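Progress report to the Huvton small grants desk
Project: Drametberg sorting table
Sunday, January 14, 2024
2 min read

Hello again, and thank you for being so patient over the holidays! I know I promised you something in December, but the table top arrived late and then the oil needed ages to cure (my fault, I put it on too thick).

So, where are we? The big news is that the table is up and in use. I went with the butcher-block style top after all. It cost more than the white one I had in the first budget, but I made up the difference by skipping the second shelf unit, which I don't miss one bit. Fitstead cut it to size for us and delivered it, and the invoice is in with the others.

The other half of the work has been the small stuff, and there is so much small stuff. Hair ties, cords, odds and ends that used to live in one enormous drawer. My plan is still one container per kind of thing, with see-through ones wherever I can get them, so people can tell what's in them without lifting everything out. I'm also keeping the cactus on the table. It came from Đoàn, the plant shop downstairs, and I have grown very fond of it.

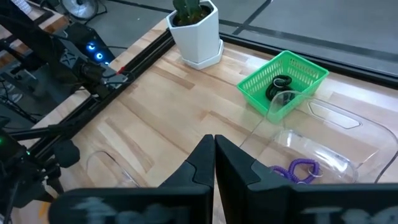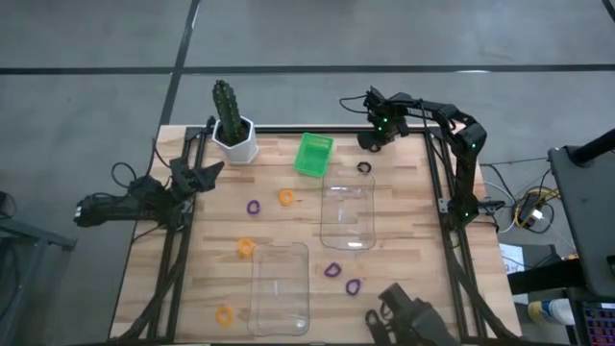
Clear trays still empty, with purple, orange and black rings out on the wood.

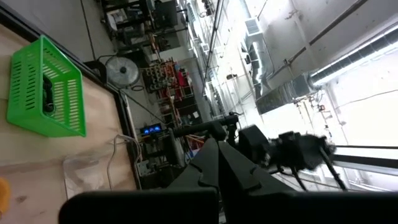 Now for money. Of the 2,212 dollars you gave us, 1,000 went on the table top and its delivery, and 200 on containers. I spent another 60 on oil and sandpaper. The rest is sitting untouched, and I'd like to hold it for lighting and labels if that's all right with you. I got a quote for the lights and didn't love it, so I'm asking elsewhere.

Two things haven't gone so well. The labels I bought peel off smooth plastic (I tried two kinds, and both curled up by the next morning), so I may switch to tags on string. And I badly underestimated how long sorting takes when you keep stopping to wonder what a thing belongs to! I've started a "no idea" box, and I'm going through it a handful at a time.

Next up are the lights, then the tags, and then a proper clear-out of the drawer itself, right down to the bottom. I still need your okay on moving the shelf money over to the table line. A quick yes by email is plenty, and I'll add it to the folder with the receipts.

3 comments
Share 4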